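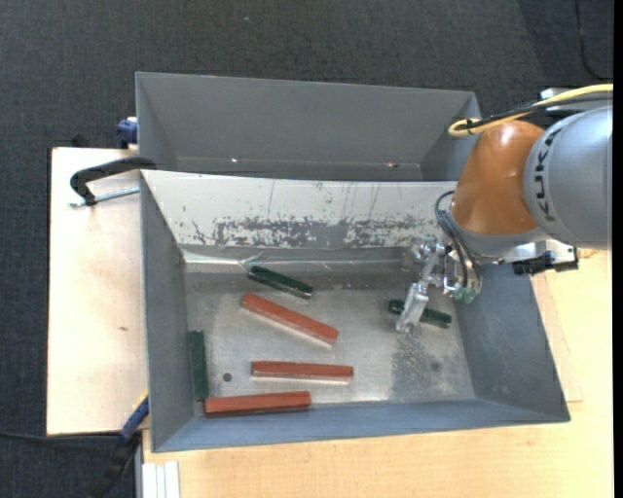

Iman El Khatib asked if we could start with the heron pair instead of the fountains, as she had to be off by four and the herons were the thing people kept ringing up about. Agreed. Item 3 taken first.

GARDEN AND GIFT RANGE, BUYING MEETING
Notes, June. Started late, 2.10.

Last notes: read, fine. One correction, the stone hare is 48cm not 84cm. Already wrong on the website, to be changed.

3. Heron pair (Plavia)
Sold well up to Easter, then slowed. Complaints mostly the one with the bent neck, which leans when it's put on grass. Iman says the foot plate is too small and the spike doesn't go in far enough. Plavia have offered a longer spike, no extra cost to us, but only on the next order. Long talk about whether to send loose spikes out to people who already bought. Decided yes if they ask, not otherwise.
Finish: customers expect bronze and get brown. Wording on the page to say "bronze-coloured" throughout. It says it in one place and not the other two.
Photo also makes them look taller than they are. Put the height in the first line.

1. Fountains
Ultora samples came, both tabletop ones. The bowl with the lotus lip is nice, quiet, pump easy to get at. The stepped one splashes, Iman had it on her windowsill for a week and the sill has marked. Not taking the stepped one. Lotus bowl, first order of 548, to go in the autumn pages.
Question about plugs. Ultora to confirm UK plug fitted and not an adaptor in the bag. We had this last year with the lamps and it was a pain.

2. Wind chimes
Kramer have put the price up again. Second time since Christmas. Feeling in the room was mixed, they're the best sounding ones we stock and hardly any come back, but at the new price they sit right next to the big garden bells and people will just buy the bell. Options were drop the smallest size or keep all and put up the price. No vote. Left till we see what Kramer say about a bulk rate.
Somebody to check if the cord is still the waxed kind. The last box felt diffrent.

4. Zanix wall plaques
Sun, moon, and the new one with the swallows. Sun and moon stay. Swallows: liked by most, Iman not keen, says the birds look like darts. Taken for a trial, one colour only (verdigris).
Hanging hooks come seperately and get lost in the packing. Ask Zanix to tape them to the back.

5. Stock
2669 small items in the clearance list, too many. Mostly candle holders and the frog thermometers. Thermometers to go half price from the start of next month. Candle holders in sets, boxed, ribbon if we've any left over. Roughly 2 pallets of the old birdbath still there, the shallow one. Glaze crazes in frost so it can't go out as frost proof, page to be changed before any more are sold. Sell as indoor planters? Drainage hole would be needed. Not decided.

6. Gift wrap and cards
Brown paper going down better than the printed. Carry on. Message cards: text box on the order form cuts off after the second line and people don't notice, had one arrive reading "With all our love and best". Refunded, card resent. Form to be fixed, this was on the list last time too.

7. AOB
Delivery wording. "Usually sent in two weeks" not true for the large fountains, more like five. Change for those only.
Iman left before this item but had asked for it to be noted that she'd like the heron spikes sorted before the next catalogue proof goes out.
Engraved plates for benches, two requests this month, no supplier. Ask Zanix while on to them about the hooks.

To do
Iman: Plavia, spikes and date of next order
Iman: Ultora, plugs
Office: website changes (hare, herons, birdbath, delivery), order form
Office: Kramer, bulk rate, cord
Office: Zanix, hooks, bench plates

Closed 4.25. Next one same time next month, bring the autumn page plan.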